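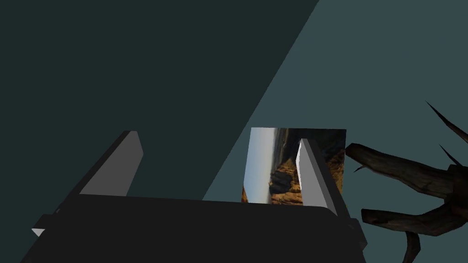 gripper with a card, rendered

Re: [ops-list] Saltside batch notice – what are we supposed to do with this?

Replying inline because the thread has got long and I'm between calls. Apologies for typos.

> Morning all. Has everyone seen the notice from Calon about the hinge
> brackets? Came in overnight. They say one batch made at Saltside may
> not meet the hardness spec and they want operators to "inspect at the
> next convenient opportunity". We have 6 aircraft with those brackets
> on the aft cargo door, could be more once we've been through the
> records. No batch numbers on the notice, just a range of ship dates.
> Is anybody pulling aircraft out of service for this or are you
> waiting for the revised notice?

Yes, seen it. Not pulling anything out of service yet. We've moved the check up to the next overnight stop for each tail, so all of ours get looked at inside 3 nights. Hangar is not happy, they had a seat job planned.

On the ship dates – I called Calon support this morning and got further than the email. The range on the notice is too wide. They put in every bracket that left Saltside between March and June, and the suspect batch is 200 pieces out of that. So most of what people find will be fine, but you can't tell by looking, you need the hardness reading. The batch number is etched on the inside face of the lug and on ours it's under paint. Budget time for that. Strip, read, repaint. First one took us most of a shift, second one will be quicker I hope.

> Also does anyone know whether spares are affected? We have a few on
> the shelf, bought through Hashmi.

Check them first, before you touch an aircraft. We nearly robbed a bracket off the shelf to swap in and it had the same ship date as the one coming out. Would have been a great night's work. Hashmi's paperwork has the ship date but not the batch, you have to open the bag. They told me they will take back anything unopened for credit, but if you open the bag to read the number it counts as opened. I've argued this with them already and they're "looking at it". If more of you complain it might move faster.

> Last thing. The notice says parts under 2,000 cycles can be deferred.
> Is that cycles on the airframe or cycles on the part?

On the part. Asked twice, got the same answer both times, asked for it in writing and don't have it yet. If you've swapped doors between tails at any point then your tracking is probably by airframe and the number is useless. Ours is a mess for two tails. We're treating those as over the limit and inspecting, less hassle than proving it.

Other bits while I'm here:

– Hardness tester. The portable one needs the curved adaptor, flat one rocks on the lug and reads low. We got a scary number that way and had to do it over. Don't report anything to Calon until you've repeated it with the right foot on.

– Replacement stock. There isn't much. Saltside has stopped shipping brackets while they go through the heat treat records, and Calon wouldn't give me a date for new ones. Wavero say they can supply the older part number, same fit, slightly heavier. Check your approvals before you order, ours lists it as an alternate for the forward door only and engineering is trying to get that extended. If anyone already has the aft door covered please send me the wording, would save us a week.

– Who pays. Calon said parts, no labor. I've heard a different story from one other operator, who were told labor would be considered if the hours were logged against the notice number. So log your hours against the notice number, all of them, incluidng the paint.

– Reporting form. The one attached to the notice is the old version and bounces. Ask support for the new one, it's a spreadsheet now.

Revised notice is supposed to be out by 4 pm. I was told the same thing yesterday though. When it does come, somebody please post the batch list to the list as plain text, half of us can't open their portal from the hangar.

We've done two aircraft so far, both readings in spec, both turned out to be from a different batch. Will post the rest as they come in. If you get one that fails, can you say which door position and how many cycles, there's no sign of Calon sharing that and I'd like to know if there's a pattern.

Got to run, next call started already. Will pick up replies tonight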